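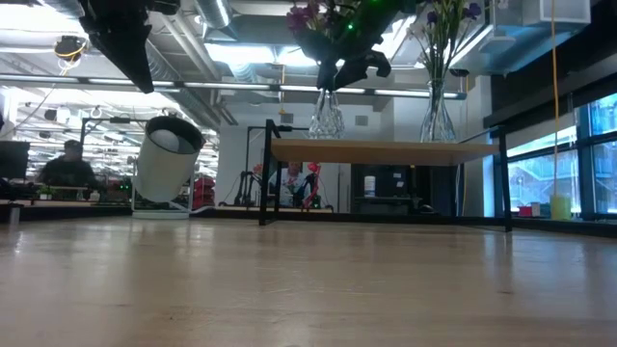 Havmont 手工社 · 纸艺组

切模与印章借用办法有改动，六月起执行

2021-05-27　文：纸艺组借还台

打印本页 | 用电子邮件发送

纸艺组的切模、压花板和透明印章，今年二月做完了一次清点。登记在册的一共3064件，其中547件在过去一年里至少借出过一次。有108件缺页、缺角或者配不齐，已经从目录里撤下，单独装袋，能补的补，补不齐的会放进换物箱，谁要谁拿。

目录现在按题材重排，不再按入库先后。以前找一枚生日字样的印章，要从头翻到尾，现在先看题材，再看尺寸。题材分得比较粗：节日、生日与祝贺、花草、动物、建筑与街景、字母数字、边框与底纹，剩下的归入其他。边框和底纹放在一起，有组员提过意见，认为边框用得多，应该单列。这次先不动，等新目录用一阵子再说。

下面是借用办法的改动，没有提到的照旧。

一、每次可借的套数由四套改为六套。一套指一个编号，不论里面有几片。字母切模整套算一个编号，不能只借其中几个字母。

二、借期仍为两周，可以续一次。续借在到期前发邮件到借还台即可，写明编号，不用另填单子。别人已经预约的不能续，借还台会回信说明。

三、归还时请把切模按底卡上的轮廓放回磁片。小零件，例如蝴蝶的触须、信封的封口舌，最容易粘在废纸背面一起扔掉，收拾桌面的时候请先翻一下废纸。

四、透明印章用完请擦净再贴回胶片。普通水性印泥用湿布就行，油性的要用印章清洁液，借还台有一瓶公用的。不要用酒精，也不要用含酒精的湿巾，几张旧胶片上的印章已经发硬开裂。印章被染色不算损坏，不影响使用，不必为了去色反复搓洗。

五、压花板请平放，不要和切模夹在同一个袋子里。上次清点撤下来的压花板，多数是被切模边缘压出了痕迹。

六、丢失或损坏请直接写在归还单上。单片遗失不赔，整套遗失按购入价的一半赔，买来同款补上也可以。

关于 Skornix 手摇机

活动室的两台 Skornix 手摇切割机都换了新的切割板。旧板弯得厉害，切出来的纸一边透一边不透，有人在下面垫好几层纸才能切断。新板请正反面轮换使用，不要总在同一个位置切。板上有刀痕是正常的，弯了再换。

夹层顺序贴在机器侧面，这里再写一遍：切薄切模时，自下而上是底板、切割板、卡纸、切模（刀口朝下）、切割板。压花时，自下而上是底板、切割板、压花板（卡纸夹在里面）、垫片。压花不用第二块切割板，摇不动的时候请先退回来检查顺序，不要加力硬摇。二月修过一次的那台，就是硬摇把齿轮摇裂的。

图案细密的切模，例如蕾丝边和小字，建议在卡纸和切割板之间垫一张烘焙纸，切完容易脱下来。脱不下来的时候用细针从背面的小孔顶，不要掰切模。

两台机器都不外借。组员自己的机器如果需要对照垫片厚度，可以带切模过来试。

卡纸团购

这一季的卡纸还是从 Kallham 订，以A4为主，白色和米白色各有两种厚度，彩色只订一种。做卡身的请选厚的那种，薄的适合切花样和做内页，对折立不住。去年有人把两种弄混，今年的订单上把用途写在了克重后面，填的时候请看一眼。

彩色卡纸只能整包订，每包一个色系，不拆单色。想要单色的，可以和别的组员合订一包自己分。深色卡纸大多是白芯，撕边或者打磨以后会露出白色，有人喜欢这个效果，不喜欢的请选标着“通体染色”的，价格高一些。

珠光纸这次不订。上一批有些卷边，供货方答应换，换货还没有到。已经付了珠光纸钱的组员，款项留到下一次团购抵用，想退款的请写邮件。

胶水方面，Tokarz 的细嘴白胶继续有货，在借还台按进价拿，请自己在本子上记一笔。用完请把针帽插回去，堵住了用温水泡一会儿就通。泡沫胶条只剩下厚的，薄的缺货。

夏季换卡

夏季换卡照常办，主题定为“写给邻居”。每人交同一款卡片若干张，参加的人互换，交几张换回几张，自己做的不会换回自己手里。要求如下：

- 卡身对折后不大于A6，竖式横式都可以。
- 正面至少有一处用纸做的层次，整面贴现成印花纸的不收。
- 附白色或米白色信封，信封上不写字、不贴邮票。
- 卡内留空，不印祝词。有的人拿去做生日卡，有的人拿去道谢，印死了用不上。
- 背面用铅笔轻轻写上作者姓名或记号，不想写的可以不写。
- 凸出来的装饰请控制在两层泡沫胶以内，太厚的寄信要加钱，也容易压坏。

关于闪粉，去年的意见分成两边。今年的办法是可以用，但要封住，喷定型液或者覆一层透明胶都行，手指擦过不掉粉就收。散着的闪粉在装袋时会沾到别人的卡上，这样的卡会请作者拿回去处理。

有组员来信问能不能交形状不规则的卡，例如剪成茶壶或者房子形状的。可以，只要放得进标准信封。也有人问手绘算不算，手绘部分没有限制，但上面说的那一处层次还是要有。

卡片请装在硬纸盒或者文件袋里交到借还台，袋子外面写张数。交卡截止的日子会贴在活动室门口，也会写在下一期通讯里。住得远的组员可以邮寄，请附回邮信封，邮资自理。

几件零碎的事

换物箱移到了靠窗的架子下层。箱里现在碎花纸偏多，丝带和扣子偏少。放东西进去之前请看看是不是还能用，干掉的印泥和没有黏性的双面胶请直接扔掉。

裁纸刀的刀片换过了，换下来的旧刀片在铁盒里，请不要倒进普通垃圾桶。裁厚卡纸请分两刀，第一刀轻，第二刀压到底，一刀到底边缘会起毛。

旧版目录的打印件作废，手里还有的可以拿来试切模。新目录放在借还台，有纸本两册，请在原处翻阅，需要电子版的写邮件索取，来信请注明组员编号。

上一期通讯里介绍信封折法的那一段，第二步和第三步印颠倒了，应当先折两侧，再折底边。照原文折的信封底边会露胶口，不影响使用，只是不太好看。

对新办法有意见的，请写在借还台的本子上，或者回复本邮件。

打印 | 转发给朋友
分享 6　评论 0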